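Keeping make-up bits tidy on a white dressing table with hardly any storage?

Posted by Shirin Hassanpour in Bedrooms and Storage

Hi all, I've got one of those fancy white dressing tables with the big oval mirror and roses on the frame, and I love it to pieces, but I can't keep the top of it tidy for more than a day. Everything I use in the morning ends up spread out across the middle. It's only small stuff too!

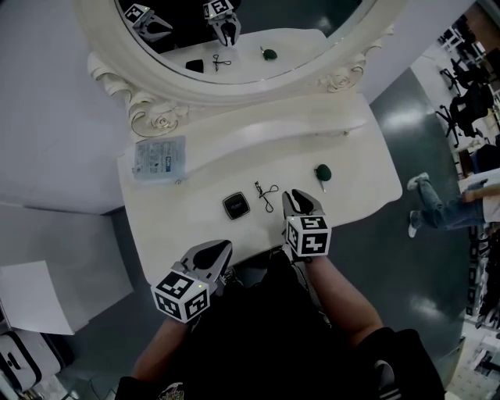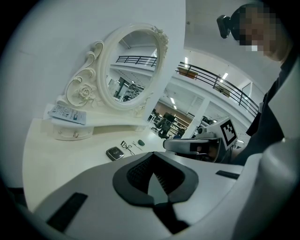
The dressing table with the compact, eyelash curler and green sponge out on top

I don't want a great big plastic organiser in front of the mirror because the carving is the whole reason I bought it. My other worry is marks. The top is glossy and shows every smear of foundation (I've already got one brownish patch that won't shift with a damp cloth). What does everyone else do? Budget is £18 at the very most, and I'd rather not drill into anything.

Cirilo Bautista
My wife has a similar one and we went through all this in March. What worked for us was a shallow tray, and I do mean shallow, so it doesn't hide the bottom of the mirror. Ours is a Kedico one, cream enamel, 6 quid from the market in Tascombe. Curler, tweezers and compact live on that, and when she wants to wipe the table she lifts the lot off in one go. Measure the flat part first though! A wavy front edge eats more space than you'd think, and our first tray stuck out over it and got knocked on the floor twice.

For the patch, try a drop of washing-up liquid in warm water, leave the cloth sitting on it for a couple of minutes, then dry it properly. Don't use a cream cleaner on gloss, it goes dull and you won't get it back.

Sponges want to be kept apart from everything else, by the way. Ours has an egg cup.

toprakfan
just put it all in a drawer

mags_in_the_attic
Seconding the tray, but I'd line it with a bit of felt or the curler will scratch it. I use a Gever soap dish for tweezers and hair grips, and it washes up fine with the dishes.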